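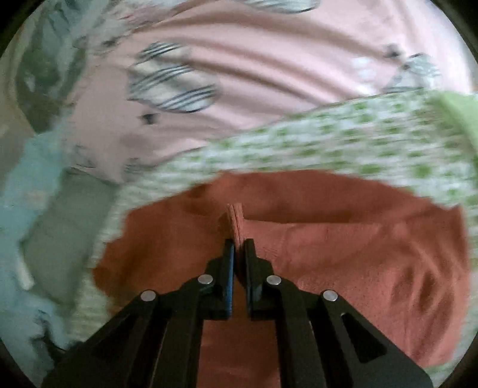
Section 4: Sorting and Folding Soft Goods

This section covers cloth: towels, washcloths, pillowcases, printed cottons, and whatever else came out of the dryer in one warm lump. If you bought the Drallberg shelf insert to store shoes, skip to Section 6, and good luck to you.

Before you start

You will need a flat surface at least as wide as your largest towel with its arms out. A bed works. A couch works until somebody sits on it. Set the two Hustel bins within reach, one for folded items and one for items you have decided to deal with later. The second bin is the same size as the first. This was a deliberate choice by our designers, who have met people.

NOTE: The bins hold a combined load of 154 small cloths, if folded as shown on the inside of the lid. Unfolded, they hold far fewer, and the lid becomes decorative.

4.1 Breaking down the pile

1. Put the whole pile on the surface. Do not pick through it in the basket. You will only find socks.

2. Take hold of the top piece by a small pinch of cloth and lift straight up. A pinch near a seam gives the best grip, as the fabric there is thicker and less inclined to slide away from you.

3. If a second piece comes up with the first, lower both and pinch again. Terry and other fuzzy cloths cling to smooth cottons, and shaking them over the bed mostly moves the problem to the floor.

4. Lay each piece in one of two stacks: textured (towels, washcloths, robes) and smooth (sheets, napkins, printed cotton). Spots, stripes and small flowers all count as smooth. Color does not matter at this stage, whatever your mother told you.

5. Keep going until you can see the bedspread. If the bedspread turns out to be part of the laundry, stop there and strip the bed.

CAUTION: Check for pins, clips and forgotten name tags before smoothing cloth with the flat of your hand. The warranty covers the bins. It does not cover your hand.

4.2 Folding textured cloth

1. Spread the cloth with the care label facing down. If there is no care label, you cut it off because it itched. Either side will do.

2. Smooth from the center out to the edges. Deep diagonal wrinkles mean that one corner is still tucked under. Find the corner. Pulling harder on the other three does not help.

3. Fold in half the long way, then in thirds. Press out the air with your forearm.

4. Place in the bin with the rounded fold facing up. Filed this way, you can pull out one towel without bringing down the whole row.

NOTE: Very thick bath sheets may be folded in half instead of thirds. They will stick up over the rim and the lid will not close. We have received letters about this. The lid still will not close.

4.3 Folding smooth cloth

1. Fold as above, but use the Brouwer folding board if it came with your set. Line up the printed edge with the raised ridge.

2. Turn in the left side, then the right, then bring the bottom up. Slide the board out before making the last fold. Most service calls on the Brouwer board involve a pillowcase with the board still in it.

3. Stack no higher than the line molded into the bin wall.

Fitted sheets are covered in the Muvov supplement, a separate booklet. It is longer than this one.

4.4 Troubleshooting

Stack leans to one side: The folds are all on that side. Turn every other piece around.

Cloth feels damp in the middle: Return it to the dryer. Do not file it and hope.

Lint on everything: Fold the smooth stack first next time, and wipe down the surface between stacks.

Bin drawer sticks: Remove 2 items and try again. Repeat as needed. The runners are rated for 200 openings a month, after which we suggest owning fewer towels.

Go on to Section 5 for mounting the shelf insert.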